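I had been meaning to get to the Sotasstead card fair for years, and this July I finally did it. Two hours in the car each way, a shoebox of doubles on the passenger seat, and a want list folded into my wallet that I've been carrying so long the creases have worn through a couple of the numbers.

The fair fills both floors of the old Trindade hall. There were 115 tables, and I got there a little before nine, when half the dealers were still pulling sheets off their boxes. I love that part of a show! You hear the lids coming off, somebody's arguing over an extension cord, and every now and then a dealer will let you start digging before he has his prices out.

My main goal was the Juvach regional set. If you don't know it, Juvach put out baseball cards for a handful of minor league towns, on thin stock with a green border that chips if you look at it wrong. The checklist runs to 328 cards and I walked in needing 19 of them. The high numbers are the trouble, as always. I've seen more fakes of the high numbers than real ones.

Upstairs, second row, I found Cleiton Barbosa. We had traded by mail for ages but never met, and he had brought three long boxes of nothing but Juvach, sorted by number and then by how bad the corners were. I sat on a folding chair in front of those boxes for an hour and a half. He told me to skip lunch downstairs because the line was terrible, and split his sandwich with me. I came away with 11 off the list, including the batting practice card of the Tikano shortstop with the cap on crooked, a card I have wanted since I was in school.
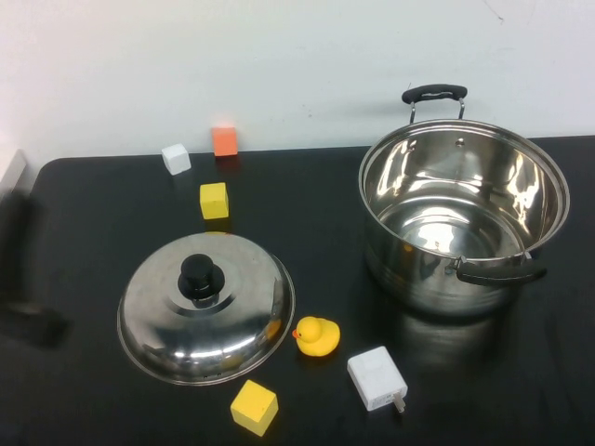

Cleiton Evangelista wrote to me afterward to say I'd been too easy on the high numbers. "Check the backs before you call them real," he said. "The good ones have a gray back with the team name set a hair too low. The reprints fixed it. I'd go over every one you bought with a loupe, and I'd do it before you put them in pages."

Fair enough, and I did exactly that the same evening. All of mine have the low team name, so I'm sleeping fine. I did find one in my older pages that doesn't, and I know just which flea market that came from.

Back to the fair. The ground floor was more of a mix: boxes of modern stuff, a whole corner of team postcards, a man selling nothing but ticket stubs. I'm not a stub person, but I lost twenty minutes there anyway. The best thing downstairs was the display at the far end, where a family had laid out their grandfather's collection under glass. 3,656 cards, all from one league, every one bought in a pack or traded for at the ballpark. None of it was for sale. You could still see his pencil marks on the checklists, with a tiny star next to anything he had gotten signed.

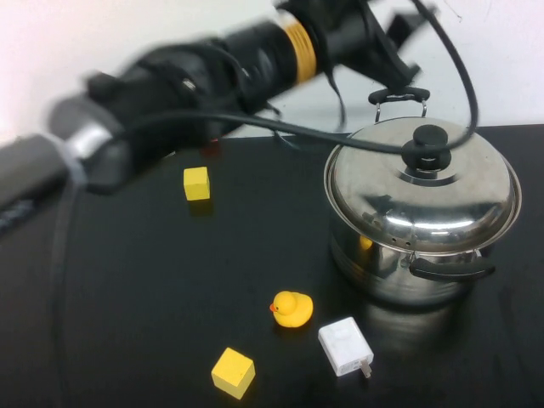 I went around that display twice, and on the second pass one of the granddaughters let me look through his notebook. He wrote down every trade he ever made, with the date and what he gave up. One page had a swap of four outfielders for a single catcher, and next to it, underlined, "worth it." I know that feeling.

My other buys were small. A stack of Tikano team cards for a few bucks, a replacement for a creased manager card, and some 138 commons out of a bargain box that I'm still sorting on the dining room table. I traded away most of the shoebox too, mainly to kids, who drive a much harder bargain than the grown-ups.

If you go, bring small bills and park behind the hall, where there's more shade. The upstairs windows get a lot of sun after noon, so do your corner checking early. I still need eight Juvach cards, and Barbosa thinks he has two of them in a box at home.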